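Derthorpe (software)

Derthorpe is a control and planning package for small tabletop robot arms. It was written at Lindlow, a workshop that builds low-cost printed arms, and is used mostly to run grasping routines on household objects. The package is made up of a motion planner, a perception module called Heris and a logging tool called Yap.

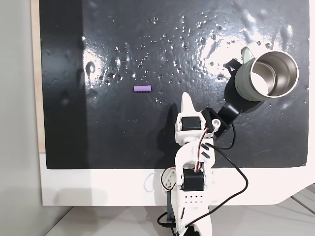 Heris finds objects on the work surface and passes their position and outline to the planner. Early versions relied on brightness alone and did badly on glossy surfaces, where a reflection could be read as the edge of an object. A black board with water droplets and strong glare on it is a hard case of this kind. So is a mug lying on its side, with its steel interior showing, as the shiny part and the green part may be split into 2 objects. Version 9 added a merging step that joins neighboring regions before an outline is passed on.

The planner works in joint space. It takes a target from Heris, tests up to 400 candidate paths and keeps the shortest one that clears every known outline. Handles are stored as separate shapes - a gripper finger may pass through the opening of a handle but not through its rim. 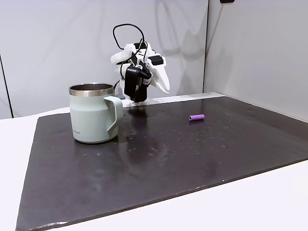 Vol. 2, p. 1,107

Small objects are treated differently from large ones. For a short cylinder on its side, such as the lavender one to the right of the hand, the planner lines the fingers up across the long axis. For an upright mug it can choose between the handle and the body. The choice is set in a plain text file and can be changed between runs.

Yap records joint positions, motor load and the output of Heris on one shared clock. Logs can be replayed without the arm connected, and a replay can be stopped at any step to compare the planned path with the recorded one. Cable drag is not modeled.

See also: Grasp planning; Motion planning; Servo control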